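Putting the sweaters away

Feb 12, 2018

In Sondton the heating goes off late, and the sweaters stay out until well after the first warm week. Then one afternoon the bedroom chair has disappeared under wool, and the job can't be put off any longer.

I have packed away winter knitwear in the same apartment for 12 years. For most of that time I did it badly. Everything went into one deep plastic tub, pressed down hard so the lid would close, and in the fall it all came out with creases across the chest that took a week of wearing to drop out. Two cardigans had holes at the cuff.

The tub is in the basement now, holding paint rollers. What replaced it is a set of shallow cardboard boxes. Mine came from Tarnov, the housewares store by the bus station, flat-packed in a bundle of 4. Shoe-boot boxes would do as well, or the low kind that fruit is delivered in, provided they are clean and dry.

Shallow matters more than the material. In a deep container the heaviest sweater always ends up on top of the lightest one. In a shallow box there is room for one layer, maybe a layer and a half, and each piece can be lifted out without disturbing its neighbor.

I pack on the bed. The floor is too low and the kitchen table has crumbs. A bed is wide, and a clean sheet gives the wool somewhere to lie while it is being folded.

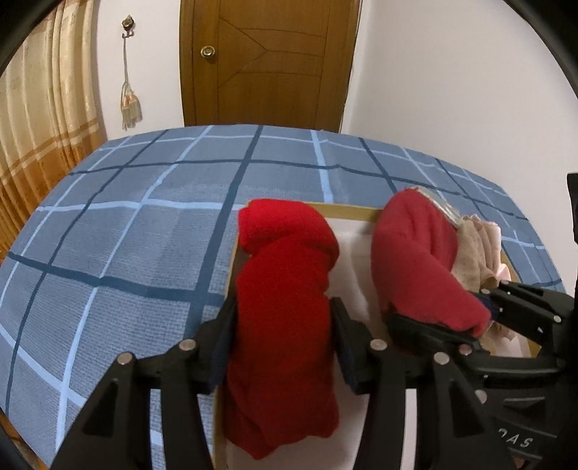
By the Home Pages staff writer

Knits can go in folded flat or bunched into a thick roll. Rolling suits the bulkier ones. Fold the sleeves across the back first, then fold the sides in so the piece is no wider than the box is deep, and roll from the hem toward the neck. Don't pull it tight. A roll that has been squeezed comes out in the fall looking like rope.

Two reds in the same box are fine if both have been washed many times. New red wool is another matter. A friend's crimson pullover, packed slightly damp in June, left its color on a cream scarf that had spent the summer against it. Dry everything for a full day longer than seems needed, and keep the pale things in their own box if there is any doubt.

Small cottons fill the gaps. A thin printed top or a pillowcase pushed down between a sweater and the cardboard stops the wool from sliding when the box is carried. I leave plastic out of the finished box, whatever the garment came home in, and use tissue paper between layers where there are two.

For moths I have tried cedar balls, lavender bags and the Proswood blocks, which are plain cedar with a hole for a string. The blocks have lasted best. They need a rub with sandpaper each spring to bring the smell back. None of this does much for wool that goes away dirty, so the washing still has to come first.

My own boxes go on top of the Tymoshchuk wardrobe, an old double-door piece that came with the apartment and is too heavy to move. It takes three side by side and one across the top. Each has a strip of masking tape on the short end with the contents in pencil - thick, thin, scarves, his. The last count was 13 sweaters, and one of those is leaving for the thrift store before the box gets closed.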